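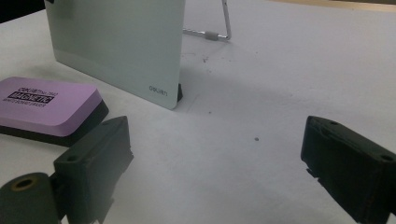

SPEAKER NOTES / MEETING ROOMS AND SHARED STUFF

Small Boards, Big Grudges
Leanne Ellwood, Flinedia in-house talks, Mar 20, 2025

Slide 1. Title

Wait for the people at the back to sit down. Say hello. Thank Damian for the room and for the clicker, which he wants returned.

Leave the green board up while I talk. I've come to speak about desktop whiteboards and the erasers that go with them, and I have 25 minutes of feelings on the subject, of which you're getting 10.

Slide 2. Why a small board

The wall board in Wallin has had the same org chart on it since before I was hired. It says DO NOT ERASE in the corner. Two of the people on it have left the company and one has left the country.

A small board on the table has no such history. It's pale, it has a little brand lettering in the corner, it stands at an angle, and you can turn it around when your manager walks by. Tell the dentist story here if the room is warm. Skip it if Facilities is in.

Slide 3. The eraser

Look at the purple and black one on the table. It's magnetic. Ask for a show of hands: who has ever put a magnetic eraser back on the board?

(Pause. Expect maybe one hand, and expect it to be Damian.)

We buy the magnetic kind every time, and then we lay it on the table like any other lump of felt. Last year we replaced 116 erasers across the building. I asked where the old ones went and was told "drawers." I have opened the drawers. They're full of takeout menus.

Slide 4. Stands and feet

Slow down, this is the useful part.

A board this size wants something to hold it up. Wire stands are fine if the table is flat and people keep their elbows in. Clip-on feet are fine if you still have both of them. A stack of binders is what most of you are using in Prilleck, and I've seen the result slide gracefully into a bowl of hummus.

If you're ordering for your team, check the stand before you check the board. Write the lip width on the order form. Surkix sent us a box of stands that fit boards we don't own, and they're in the supply closet if anyone would like to take up sculpture.

Slide 5. Cleaning

Dry wipe at the end of every meeting. Damp cloth on Fridays. Don't use the spray from the kitchen, it leaves a film and then the markers skip.

A gray smear that won't lift is usually old ink. Scribble over it with a fresh dry-erase marker and wipe both off together. Try this one live if there's time, using the spare board under the lectern. Bring own marker. The ones in the tray are dead and always will be, and people put them back in the tray out of respect.

Slide 6. What it costs us

Around 400 dollars a quarter on markers and erasers. Somebody will say that isn't much. Agree with them, then show the drawer photo again – the one with the menus.

Slide 7. What I'm asking for

One board, one stand and one eraser per table, and they stay with the table. Damian Schnyder has the sign-up sheet for anyone who wants a set before April.

Questions. If it's the one about glass boards, say I'll take it at lunch, then eat somewhere else.

Give back clicker.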